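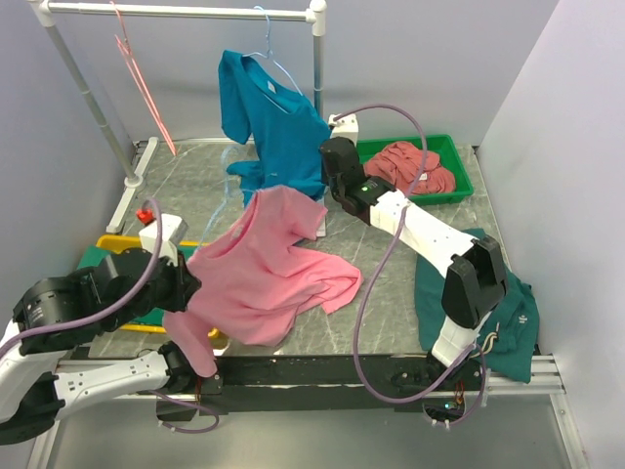 Provmont Tabletop Garment Rack

A small freestanding rack for the top of a table, counter or dresser. It has one horizontal bar, two uprights and a long foot on each side, and it holds T-shirts, children's clothes, doll clothes and light knits while you fold, sort or price them.

The rack is white and silver. The bar fits into a white corner connector at each end. Hangers, bins and clothing are not included.

Details

Bar length: 65 cm
Height, assembled: 70 cm
Load: up to 30 short-sleeved shirts on slim hangers
Assembly: by hand, no tools
Item number: Gisuron 235

What it is used for

Most of our customers buy this rack for a laundry room or a resale table. A full-size rail takes up floor space and puts the clothes too far from where you are working. With this one the hangers are at arm's reach, and there is still room in front to lay a shirt out flat before it goes up.

It works well with an open bin next to it. Put the unsorted clothes in the bin, take out one piece, lay it face up, slide the hanger in through the neck and hang it. Wide necklines stretch less if you put the hanger in from the bottom hem. A shirt that hangs tilted usually needs one shoulder pulled out to the end of the hanger.

Adult T-shirts can reach the table when they are on the bar. This does no harm, but if you want them to hang clear, set the rack at the front edge of the counter or use it for smaller sizes.

Hangers

Any hanger with a standard open hook will fit the bar. We suggest thin plastic ones. Thick wooden hangers fit too, but you will get fewer on, and they make the rack top-heavy. The Afolabi slim hanger is sold separately in coral pink and light blue.

Assembly

Push each upright into the round joint on its foot until it stops. Fit the corner connectors to the tops of the uprights, then press the bar in from one side. Check that both feet lie flat before you hang anything. If the rack rocks, one of the uprights is not all the way in.

Care

Wipe with a damp cloth and dry it. Do not use scouring powder on the bar - it dulls the finish and hangers will drag.

Customer note

"I sort donated shirts at my kitchen counter and this is the right height for me. I did have to push one of the joints in again after I moved the rack. Now I check it first." - Gemechu Kumsa

Related items

Golmont open storage bin, yellow
Afolabi slim hanger, light blue
Afolabi slim hanger, coral pink
Provmont replacement corner connectors, pair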